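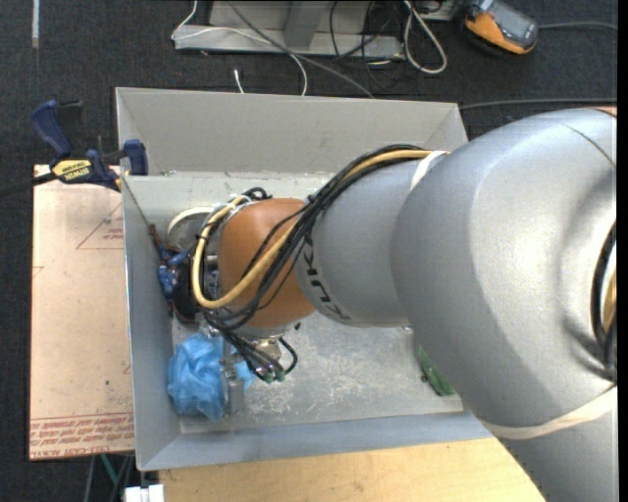
**Bin picking** is the task of taking single objects out of a container in which they lie without order. In the home it is similar to emptying a laundry basket or a toy box; on the shop floor it means feeding parts to a machine. It is often used to judge whether robots are ready for ordinary chores.

## State of the work

Hard parts of one known shape are handled well. Soft, folded or partly transparent things remain difficult, and so do objects lying close to a wall, where the arm has little room to turn its wrist.

In the Notham trials, the Ginidier system made 459 attempts with mixed household goods and completed 431. With crumpled items only, it completed 102 of 200. The workshop at Pernasard uses the same method for metal fittings, but a worker still empties the last pieces by hand.

## See also

- Gape test
- Suction gripper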